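Filed under: Short Fiction / New Voices

Print this story | E-mail this story

The Open Day at Flornthorpe

Mercy Wanyama came to the open day with her good shoes on, and she regretted them by the second staircase. The elevator was reserved for the guests from Giltico. She climbed with Adel Saber, who had worked in cleaning as long as she had, and who did not speak until they reached the top.

"They will show us how to clean a bathroom," he said then. "After 30 years."

The room was dark and full of chairs. Kirsty Dawber, a young woman with a microphone she did not need, welcomed everybody and explained that the machine was called Oei. For now it lived only in the computer. It had to learn the rooms there first, and in August it would come to the hospital in Mollport and learn them again with a body.

Then she touched a key, and the big screen woke up.

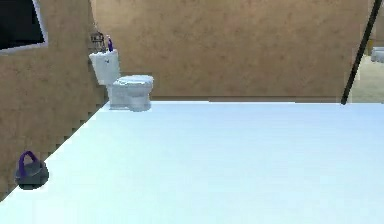

The practice bathroom, as shown to visitors on 18th June.

Mercy leaned forward. She looked at the tan walls with their dark patches, and at the toilet standing in its corner. Near to her, on a wide white surface, was a small gray thing with a purple handle.

"What is that?" she asked. "Is it a pot?"

"It is an object," said Kirsty Dawber kindly. "Oei does not need to know the name. It needs to know how to pick it up."

Some people wrote this down. Adel folded his arms.

"Who left it there?" Mercy asked.

"Sorry?"

"In a bathroom, somebody left it. If it is a patient's, I don't move it far, because she will look for it. If it is from the kitchen, I take it back to the kitchen. I must know this before I pick it up."

The young woman opened her mouth and looked at Herman Tuhumury, who had written most of the program and was sitting by the wall with a cold tea. He had 678 rooms in there. He was thinking through them now, one after another - and in none of them had anybody ever lived.

"Could you say that again," he said, and he searched his pockets for a pen.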